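Teaching a two-arm cell by remote control: the block and cup lesson

Drokari bench notes, part 5 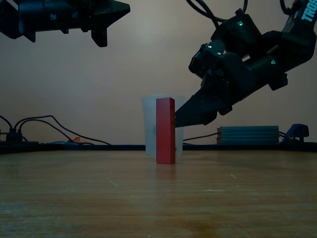
The block and cup lesson is the first one we give new operators at the Staltevden bench, and it is also the first full task we record for a new policy. The job is to pick up a block, put it in a cup and bring both arms back to rest. It sounds too easy to bother with, but most of the bad habits that spoil a dataset show up in it. Start each take with the block standing on its narrow end in front of the cup. With a tall block like the red one, the approach matters more than the grip. The right arm comes down from the side with its finger tips level with the middle of the block, and the left gripper stays high and empty until it has a job to do. A block standing on its end will tip if you touch it near the top, so learn to come in at half height before you learn anything else.

What you need

A pair of follower arms with two-finger grippers, clamped to a solid table.
A pair of leader arms of the same proportions, or hand controllers if your software supports them.
A recording program. We use Ultis, which we wrote for our own benches, but the steps are the same in any program that logs joint positions and video together.
A tall block and a light plastic cup wide enough to take it.
Masking tape and a marker.

Before you start

Check the clamps. An arm that shifts on its base partway through a session will give you recordings that disagree with each other, and you won't see it in the video. Push on the base of each follower with your palm. If it moves at all, tighten the clamp and redo the home position.

Run the cables behind the table or along its back edge. Move each arm slowly through its whole reach and watch the cable loops near the joints. They should have slack at full stretch and should never pass between the fingers and the work.

Set the leader arms to the same pose as the followers before you turn on the link. If the poses don't match, the followers will jump to catch up. Dewan, our link program, refuses to connect when any joint is more than 5 degrees out. If yours has no such check, look at both pairs from the side and match them by eye, then connect at the lowest speed setting.

Keep one hand near the stop switch the first time you connect, and keep everyone else's hands off the table.

Marking the start area

Put down four short pieces of tape to make a rectangle where the block is allowed to stand. Ours is 152 mm by 194 mm. Move the block to a new place inside the rectangle for each take, and turn it a little. Move the cup too, though not as far. If the block always stands in the same spot, the policy will learn the spot and will close on air when you shift the block by a finger's width.

Take the tape away before you record if it is a bright colour. We mark the corners with small pencil ticks and leave it at that.

Recording a take

1. Bring both followers to rest, high above the table with the grippers open.
2. Place the block and the cup by hand, then step back to the leaders.
3. Start recording. Wait one second without moving.
4. Bring the right gripper down beside the block. Stop short of touching it and line up the fingers so that one will pass on each side.
5. Move in, close gently, and wait until the fingers have stopped.
6. Lift straight up until the bottom of the block is clear of the cup rim.
7. Bring the left gripper down and hold the cup at its rim. Use a light grip. Thin plastic bends, and a bent rim makes the opening narrower.
8. Move the block over the cup and lower it. Open the fingers once the block is inside.
9. Let go of the cup and raise both arms to rest.
10. Wait one second and stop recording.

Go at a steady pace. New operators tend to rush the long moves and then hover over the cup for several seconds. The hovering gets learned along with everything else. If you need to think, stop the take, think, and start again.

Mistakes and what to do with them

If the block tips over before you touch it, throw the take out. If it slips in the fingers and you recover within a second or two, keep it. Small recoveries are useful and we label them with an R in the notes column. If you had to reach in by hand at any point, throw the take out, even if the rest was good.

A see-through cup can be hard to make out on video against a pale wall. Check the camera view before the first take of the day and move a lamp if you can't find the rim. Don't change the light again until the session is over.

How many takes

Our current set for this task has 1,205 takes from several operators. You don't need that many to get a first result. Record a small batch, train on it, watch where it fails, and record more takes from those starting places. Far corners of the rectangle usually need the most.

Stop when your shoulders get tired. Tired takes are jerky, and you will end up deleting them.

Saving the session

Name the folder with the bench, the task and the operator number. Play back three takes at random on the followers with the table cleared, and check that the arms finish at rest both times you run each one. Then unlink the leaders, power down the followers with the arms supported, and put the block back in the drawer with the others. Part 6 covers the same task with the block lying flat.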